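Skovstead
Media releases
Standards and Safe Use

MEDIA RELEASE
For immediate release: March

Skovstead publishes practice guide for mixed-item bin picking cells

Skovstead has released a good practice guide for the set-up, inspection and record keeping of robotic bin picking cells that handle mixed small items. The guide, titled Vorine, applies to bench-mounted and pedestal-mounted arms fitted with two-finger grippers. It is intended for laboratories, training workshops and light industrial sites that operate picking cells outside a fully enclosed production line.

Vorine contains 117 clauses in 4 parts: workspace and bin, arm and cable routing, gripper and contact surfaces, and records. Each clause is classed as either a requirement or a recommendation. A site claiming conformity must meet every requirement and must state in writing which recommendations it has not adopted.

The guide does not replace workplace health and safety law, the arm manufacturer's instructions or any applicable machinery safety standard. Where a clause in Vorine is less stringent than one of these, the more stringent provision prevails.

Workspace and bin

Part 1 requires the bin to be mechanically restrained at no fewer than two points before the arm is enabled. Spring clamps are acceptable for payloads within the limits given in Table 2 of the guide. Adhesive tape may be used to mark a bin position or to cover a seam, but does not count as restraint. Dividers are to be inspected for wear on the faces nearest the pick area. Scratching is recorded and monitored. Where the surface has flaked, the operator is to determine whether loose material could foul the fingers or be carried across to product.

Benchtop coverings, including paper left on sheet materials, are permitted outside the bin footprint provided that they are flat and lie clear of the arm's lower links at full reach.
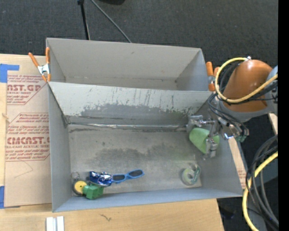 Mixed-item picking from a divided bin held by spring clamps. The gripper is holding a light green object over the larger compartment.

Arm and cable routing

Part 2 deals with external cables. Cable loops at the wrist are to be checked at both ends of the programmed joint range, with the gripper at its lowest pick height. The check is visual, is carried out at reduced speed and is repeated after any change of tool, bin or mounting position. Cables that leave the base of the arm must be routed away from walkways or covered.

The working group considered a fixed minimum bend radius for all cables and did not adopt one. Clause 2.9 refers the user to the cable supplier's figure for continuous flexing, which must be held on file at the cell.

Gripper and contact surfaces

Part 3 sets out finger inspection intervals according to cycle count. Closing force is to be set for the most fragile item in the approved item list. Items that are reflective, ring-shaped or loosely wrapped in foil are listed in Annex B as requiring a separate grasp trial, as are spectacles and other articles with lenses.

A bin may not be loaded with items absent from the approved list. Changes to the list require a new risk assessment, which may be limited to the items added.

Records

Under Part 4, the site keeps a log of inspections, protective stops, dropped items and manual interventions. Entries are to be made during the shift in which the event occurs. A blank log template is supplied in Annex D in spreadsheet and printable form. Electronic logs must be exportable without proprietary software.

Consultation and trial use

A draft of the guide was open for public comment and attracted 966 individual comments, each of which has been answered in the published disposition table. The largest group concerned bin restraint and the status of tape. The draft clauses on restraint were rewritten as a result.

Trial use was carried out at the Shibata and Drunov workshops, on cells of differing arm size and bench layout. Findings from both sites led to changes in the cable check procedure and to the removal of a proposed colour code for bin compartments.

Availability

Vorine may be downloaded at no charge from the Skovstead publications page. Printed copies can be ordered through the same page at the cost of printing and postage. Organisations may reproduce the Annex D template without seeking a licence.

Enquiries about interpretation should quote the clause number and be addressed to the Skovstead standards desk. Media enquiries should be addressed to the Skovstead communications office.

ENDS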